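Sharpening kitchen knives at home, worth it?

purnero_kitchen
I've been mailing my knives out every June and it's gotten up to 98 dollars with shipping, which is a lot for 4 knives I mostly use on onions! Would a plain whetstone do me just as well?

Istlow
Oh, absolutely, get yourself a stone and start with the cheapest knife you own. Mine took a couple of evenings to feel right, and I still go slowly near the tip.
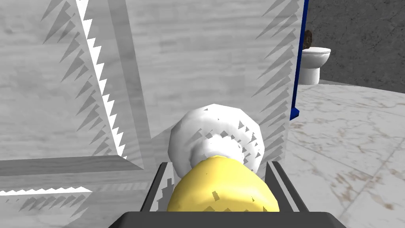
Keep the angle low and steady, and rinse the stone when it gets gummy.

skirkus1824
I'd gently disagree, friends. I scratched up 2 good blades learning, and I was so sad about it. A pull-through is fine for most of us.

Istlow
Sorry about your blades! But those pull-throughs eat so much metal...

purnero_kitchen
Stone ordered, and the old paring knife goes first.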